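공용 주방 조리대 이용 안내: 자주 묻는 질문

Zultberg 생활관 운영지원실
최종 개정: 2023년 4월 29일

본 안내는 Zultberg 생활관 입주자 및 단기 체류자를 대상으로 하며, 조리대와 그 위에 비치된 소형 가전 및 용기의 이용에 관한 문의를 정리한 것입니다. 세탁실과 식료품 창고에 관한 사항은 별도 안내문을 참고하시기 바랍니다. 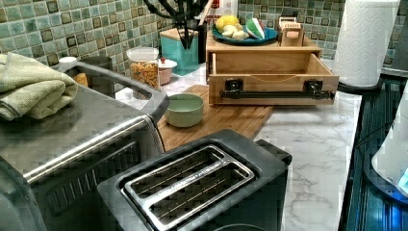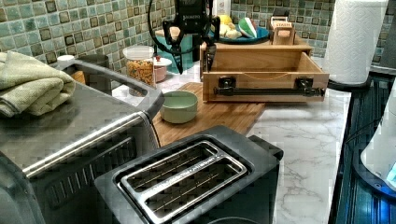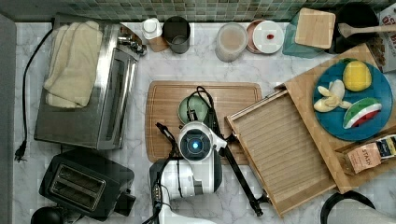
대리석 무늬 조리대와 스테인리스 오븐 토스터, 나무 도마

1. 가전제품 이용

문: 오븐 토스터 위에 물건을 올려 두어도 됩니까?
답: 전원이 꺼져 있고 본체가 완전히 식은 상태에서는 접은 수건에 한하여 올려 둘 수 있습니다. 가열을 시작하기 전에는 수건을 반드시 치워 주십시오. 플라스틱 용기와 종이류는 사용 여부와 관계없이 올려 둘 수 없습니다.

문: 2구 토스터의 부스러기는 누가 청소합니까?
답: 마지막으로 사용한 분이 플러그를 뽑고 충분히 식힌 뒤 비워 주십시오. 금속 도구를 투입구에 넣는 행위는 금지합니다.

문: 개인 소유의 가전제품을 가져와 사용할 수 있습니까?
답: 운영지원실에 사전 등록한 제품만 가능합니다. 등록 신청서는 143호에서 교부하며, 담당자는 Raili Karppinen입니다.

2. 도마와 그릇

문: 도마를 식기세척기에 넣어도 됩니까?
답: 넣을 수 없습니다. 나무 도마는 중성세제로 손세척한 후 세워서 말려 주십시오. 물에 담가 두면 갈라지거나 휠 수 있습니다.

문: 육류와 생선도 나무 도마에서 손질할 수 있습니까?
답: 나무 도마는 빵, 채소 및 과일 전용입니다. 육류와 생선용 도마는 싱크대 하부장에 있습니다.

문: 작은 그릇을 개인실로 가져가도 됩니까?
답: 공용 식기는 주방 내에서만 사용할 수 있습니다. 파손 시에는 개당 1,000원의 교체 분담금이 부과됩니다.

3. 보관 용기와 서랍함

문: 조리대 안쪽에 놓인 유리병과 뚜껑 있는 용기는 자유롭게 이용할 수 있습니까?
답: 이름표가 없는 용기의 내용물은 공용입니다. 덜어 낼 때에는 마른 숟가락을 사용하고 뚜껑을 닫아 주십시오. 보충이 필요한 경우 내선 837로 알려 주시기 바랍니다.

문: 나무 서랍함에는 무엇을 넣을 수 있습니까?
답: 건조한 소형 조리 도구를 보관할 수 있습니다. 개봉한 식품은 넣지 마십시오. 서랍은 사용 후 끝까지 밀어 닫아 주십시오.

문: 과일을 접시에 담아 서랍함 위에 두어도 됩니까?
답: 가능합니다. 다만 자른 과일은 밀폐하여 냉장 보관하여야 합니다.

4. 정리 및 점검

문: 조리대 표면은 어떻게 닦아야 합니까?
답: 부드러운 젖은 행주로 닦은 다음 마른 행주로 물기를 제거하십시오. 레몬즙이나 식초가 묻은 경우에는 즉시 닦아 주십시오. 연마제와 염소계 세정제는 사용할 수 없습니다.

문: 정기 점검은 언제 실시합니까?
답: 매월 18일에 실시하며, 당일에는 개인 물품을 조리대에서 모두 치워 주셔야 합니다. 지난 2월부터 점검 결과는 주방 출입문 안쪽에 게시하고 있습니다.

문: 수거된 개인 물품은 어디에서 찾을 수 있습니까?
답: 운영지원실의 Joni Halonen에게 문의하여 주십시오. 식품은 위생상의 이유로 보관하지 않습니다.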